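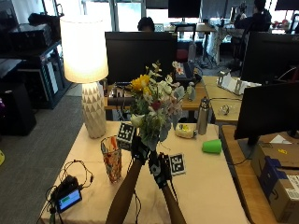 ok long overdue thread on how we're collecting hand demos at Hidik. people keep asking and I keep typing the same reply in DMs so here goes. typing fast between takes, forgive me

short version: person wears sensor gloves, does a small household thing at a table, fixed camera watches, we save everything, a model gets trained on it later. repeat until your shoulders hurt

the task this week is flowers. pick up the bunch, get both hands on the stems, put it in the vase, take it out, start over. target is 700 good takes. we are at 200. yes I know

why artificial flowers: real ones lasted one afternoon when we tried them in February. petals everywhere, stems going soft, every take a different object. for the first round I want the bouquet to stay the same bouquet

why two hands: the one-handed set is done (cups, bottles, boring stuff). Two-handed is where the old model fell apart. it would grab with the left and the right would just sort of hover near it like a shy uncle

the marker cards next to the hands are for lining up the camera with the glove tracking. cheap, printed, fine. they tip over if you breathe on them. when one falls the take is not ruined, just log it and stand it up again BEFORE the next one

I say this because Miroslava Kuruc spent a whole evening working out why a batch from last week was shifted sideways. card got nudged, nobody wrote it down. sorry Miroslava. it was me

things that went wrong so far, no order:

– right glove cable too short, yanks when you reach across. now we run it down the forearm and leave slack on the table
– started the recording, did a beautiful take, had not started the recording
– thumb sensor drifting after lunch
– someone turned the lamp off mid session to be "helpful"

about the lamp. several people have told me to clear the table. no!! the clutter stays. lamp, bottle, cup, all of it. if the model only ever sees bare tablecloth it's going to be useless in anyones kitchen

same with the office behind. people at their desks, monitors, whatever. we had a curtain up for the first set and the model trained on that did noticably worse once we took the curtain down. so no more curtain

what does change between takes: where the vase stands, which hand goes in first, how high you grip. one card in the stack per combo, shuffle, draw, do what it says. if I let people pick they do the comfortable one every single time. me included

how a take goes
hands flat, wait for the beep
pick up, both hands on
hold still a second
into the vase, let go
hands flat again

the hold still bit matters more than you'd think. gives the labeling folks a clean point to cut on. skip it and they will find you

speed: normal human speed please. first day everybody moves like they're defusing something. by take 5 they relax, and those are the ones I want. we toss the first 4 from each new person, no hard feelings

fumbles: KEEP THEM. dropped a stem, regripped, fixed it, great, tag it "recover" and move on. the Talta set we started from had no mistakes in it at all, so the model had no clue what to do after one. only stop if you tear something or a glove slips off

someone asked if the gloves get in the way. a bit? you lose some feel in the fingertips, so you squeeze harder than you would bare handed. we think that shows up in the data. haven't measured it properly. on the list

and someone else asked can't you just use video from the internet. we do, for other stuff. doesn't tell you what the fingers are doing behind the stems tho, and with a bouquet most of the fingers are behind something

next up after flowers: folding the tablecloth. two people at once. I am not ready and neither is the cable situation

the Lerkoldale office is doing a matching set with their own tables and their own junk, we swap drives when both are done. if you're over there reading this, please please name your files the way the doc says. not "final2"

if you're local and want to do a session, slots are open, ask at the Halás desk. short sleeves, rings off, takes a bit to fit the gloves. small hands especially welcome, we have almost none in the set

ok beep just went, back to it. will post the numbers when we hit 700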